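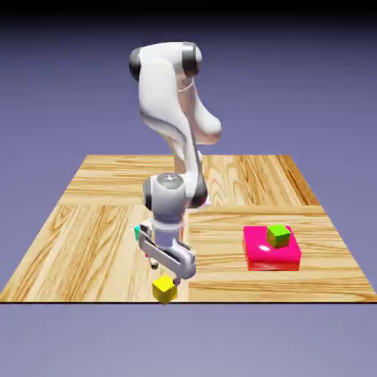

先说仿真，再说人

Merja Manninen约的是早上七点十分，夜班刚交完。她在Redau这家分拣厂管排班和培训，Zastier的厂，做小件配套，阀芯、垫圈、塑料卡扣，一袋一袋配好发走。我到的时候她在吃面包，让我先坐，说十五分钟，后来谈了一个多小时。

厂里现在三条线上有机械臂，第四条还没定。我问第四条什么时候上，她摆手。“先在电脑里跑。跑够了再说。”

所谓电脑里，就是仿真。一张木纹桌面，一只白色的臂，桌上几个彩色方块，抓起来，放下，换个位置，再抓。二楼原来的资料室腾出来放了工作站，墙上的架子没拆，还摆着旧的工艺单。

“第一次看我觉得好笑，”Manninen说，“我们一天到晚跟油乎乎的零件打交道，结果屏幕上是小孩玩的积木。我问Pirjo，你给我看这个干什么。”

Pirjo Lindqvist是自动化这边的，以前在Stellness做调试，去年过来的。她中途进来倒咖啡，被留下了。她说方块好用，形状简单，出了错一眼看得出错在哪。是抓歪了，还是放歪了，还是根本没看见。“先拿零件上来练，错了你都不知道该怪谁。”

一个晚上能跑2,370次抓取。真机上做不到，Lindqvist说，真机要人守着，要停下来捡东西。仿真里掉了就重来，不用弯腰。

我问跑得好是不是就能直接上线。两个人同时说不能。Manninen说得更快。

“屏幕里的桌子干净得不像话。我们的台面有划痕，有胶印，下午四点太阳从西边那排窗进来，零件反光。第一条线刚上的时候，一到那个点就抓空，抓空，抓空。夹爪合上，里面什么都没有。”后来是包装组的一个老员工拿纸板挡了窗。纸板现在还在，换过一回，用胶带贴的。Lindqvist说后来仿真里加了各种光照，随机地变，好一些，没有好到可以拆纸板。

再说人的事。来之前我主要想问这个。

分拣组27个人，上机械臂之前之后都是27个人，这个数Manninen强调了两遍。但是干的活不一样了。原来坐着挑件，一坐一班，现在一部分人看线，补料，处理抓不了的，填异常单。她说累的地方挪了，以前是肩膀和眼睛，现在是走路，还有心里老悬着。

“它停了你得过去。你正在这边弄，那边灯亮了。过去一看，小事，一个袋子卡住。回来，灯又亮。有人跟我说，宁愿回去挑件，起码手里的活是自己的。”

有人真回去了么？有。四个人，她批了。手工台还留着，小批量的订单本来也要人做。Lindqvist在旁边插了一句，说手工台她是主张留的，外面的人总以为她想全换掉。“换不掉的。软袋子，缠在一起的弹簧，我没有办法，至少现在没有。”

工资问了。Manninen说看线的有补贴，多少她不肯讲，让我去问人事。人事没回我邮件。

异常单这个事要多写几句，因为吵过。最早的表是Heiskanen做集成的时候带来的，一页纸，二十几个格子，全是工程师的叫法。“末端姿态偏差”。大家不填，或者全勾最后一格“其它”。第一个月收上来502张，Lindqvist翻完，一半以上没法用。

“我当时有点生气，”她说，“后来自己下去站了一个班，也填不完。手套都来不及摘。”

现在的表是线上的人自己改的，六个格子，抓空、抓歪、抓俩、掉了、卡了、别的，别的后面写字。填好的单子每周送到二楼，照着在仿真里摆。哪个位置老掉，就在哪个位置放方块，放在靠桌边的地方，或者一个摞一个，让它去试。Manninen比较得意的是这个，线上的人能上二楼看，看自己写的那条变成什么样。

“有个小姑娘指着屏幕说，不对，它要是从这边下去，旁边那个就得碰倒。真就碰到了。Pirjo改了下去的角度。”（Lindqvist纠正，改的是接近的高度。两个人争了几句，没争出结果，我也没听太懂。）

培训怎么办的？原来新人跟一个师傅两周，现在要三周，第三周在线上。先看停机按钮，再看停机按钮，再看别的，Manninen是这么讲的。围栏里面没断电不许进，这条她开除过人。我想追问，她看了一眼表，说这个不写。后来又说算了，写吧，人没受伤。

我问她觉得自己的工作变了没有。她想了一会儿。以前排班看订单和请假条，现在还得看仿真排到哪天、设备哪天停。她多了一张表，贴在门后。以前她认得每个人的手，谁快谁细，闭着眼睛能安排。“机器的脾气我还没摸清楚。第二条线跟第一条线，一样的型号，一样的程序，就是不一样。Pirjo说是安装底座的问题。我觉得是脾气。”

Lindqvist没接话，喝咖啡。

第四条线的条件，最后还是问出来了：仿真过了之后，真机要连续做2,000件，中间不能有人伸手。现在卡在透明的卡扣上，相机看不清。她俩都说不着急，厂长着不着急不知道，厂长那天不在。

走的时候八点多，白班的人都在位子上了。手工台那边开着收音机。Manninen送我到门口，又想起来一件事，说二楼那间屋夏天太热，工作站一开更热，报了空调，还没批，让我写进去。写进去了。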